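Grenivwood Shared Workshop
Equipment Support Log
Ticket: Two-arm table, right gripper does not close fully on thin objects
Opened by: Getsemaní Tovar
Assigned to: Anatole Fleury
Opened: 22 Jun 2025
Priority: Normal
Status: Open, awaiting part

Problem as reported

The member reports that the right gripper stops short of full closure when the target is narrow. Blocks and cups are picked up normally. Eyeglasses are not: the fingers approach the frame, the controller reports "grasp complete," and the arm lifts with nothing held. The left arm, working with the green printed holder, is not affected. The task under test is the placing of a pair of glasses in the holder, using one arm to steady the holder and the other to carry the glasses.
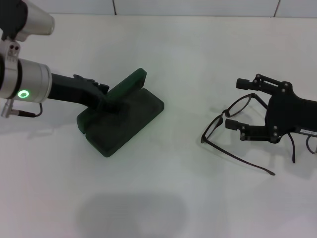
The member had already restarted the controller and reloaded the Asent configuration before opening this ticket. Neither step changed the result. No error code was recorded.

Entry 1, A. Fleury

Requested the gripper settings file. The closing position was set to 20 on a scale that ends at 0. This value was carried over from the earlier foam block task and is too wide for a glasses frame. The member was asked to set it to 4, leave the closing force unchanged, and run the task again at reduced speed.

Entry 2, G. Tovar

Setting changed as instructed. The fingers now close further, and the temple arm was held on several attempts. The remaining failures are of another kind. The gripper arrives too far toward the near side of the table and closes beside the glasses. The error is always in the same direction.

Entry 3, A. Fleury

A constant error in one direction points to the position of the depth sensor and not to the gripper. Please confirm whether the sensor or its bracket has been removed since the last calibration. Please also check that the cables at the joint do not pull on the bracket when the wrist turns. 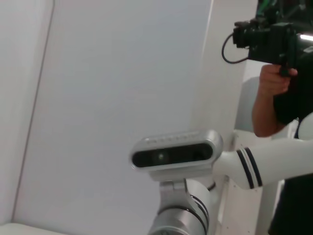 Depth sensor and bracket on the silver joint, with cables along the side.

Entry 4, G. Tovar

The bracket was removed once, to route the cables, and was put back by hand. Calibration was not repeated. With the wrist at the end of its travel, the bracket can be moved slightly with one finger. The screws are tight. The play is between the bracket and the joint.

Entry 5, A. Fleury

The bracket is the first Gaillard version, which is known in this workshop to wear at the mounting holes. A replacement has been requested from the Prakov parts shelf and is expected in July. Until it is fitted:

Keep the wrist speed limit at 300.
Do not raise the closing force to make up for a poor approach.
Repeat the calibration at the start of each session, using at least 900 depth samples.

Entry 6, G. Tovar

Calibration repeated as described. The side error is smaller but returns after long runs. The interim limits are acceptable. Please keep the ticket open until the new bracket has been fitted and the glasses task has been run again at normal speed.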